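Shape sorter pieces: what to do when one goes missing?

Posted in Toys and Games by kandine_attic

I have a green shape sorter block, the flat kind with cutouts in the top and colored pieces that stand up in them. I keep it in a gray bin. The blue cylinder is separate from the set as far as I can tell, and I'd like to know if it belongs.
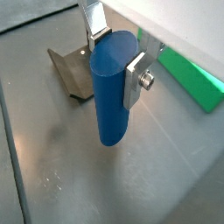
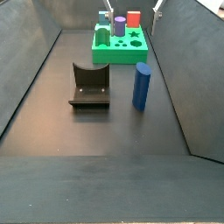
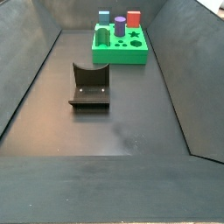 The block has no maker's name on it. I bought it used in January with 2 other toys. Does anyone sell single pieces, or do I have to buy a whole set?

brokilen
Try Stidora. They sell loose sorter pieces by the bag, sorted by shape. Measure the width of the hole with a ruler before you order -- the color doesn't matter but the width does. A piece that is a hair too wide will jam and you'll need pliers to get it out.

sotiropoulos644
Just get a new one, they're cheap.

maplebench
Test the cylinder first. It should drop in with no pushing and stand straight. If it leans, it's from a smaller set. I cut my own replacements from dowel and sanded the ends, and they have held up fine.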